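From: Rhiannon Griffiths
To: tsao-alumni list
Date: 13/08/2020
Subject: Re: Kai-wen Tsai — service details?

Lihua Yao wrote:
> Sorry to ask again, is there a time for Kai-wen's service
> yet, and does the family want flowers? I only saw the
> short notice. Also it says he retired in May, I thought
> he was at Cilteck untill the end.

Lihua, all — quick one, typing between calls.

Service is 3 pm at the Vernero chapel, side entrance. Family only inside, limit is 30. Rest of us can listen from the parking lot, they're putting up a speaker. Masks please.

Flowers fine but small. Wing-yan says cards are better, she wants to read them to his mother. Send to Wing-yan Chien, 193 Didusex Road.
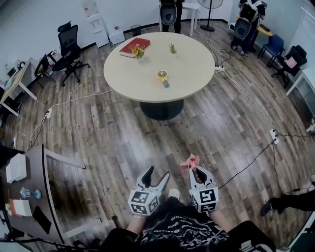 Orange and yellow flowers on the round table

On the notice — you're right, it's wrong. He never retired. 16 years at Cilteck and still on the payroll. Tài Chu is getting the paper to run a corrected one, with his sister's name spelled right this time. If you spot anything else tell Tài, not the family.

Scholarship fund in his name is at 3000 dollars so far. Checks to the alumni account, write KWT on the memo line or it ends up in the general pot.

Still need somone to drive his aunt from the station and back. Anyone with a car that's easy to get in and out of? Reply to me only pls, not the whole list.

Rhiannon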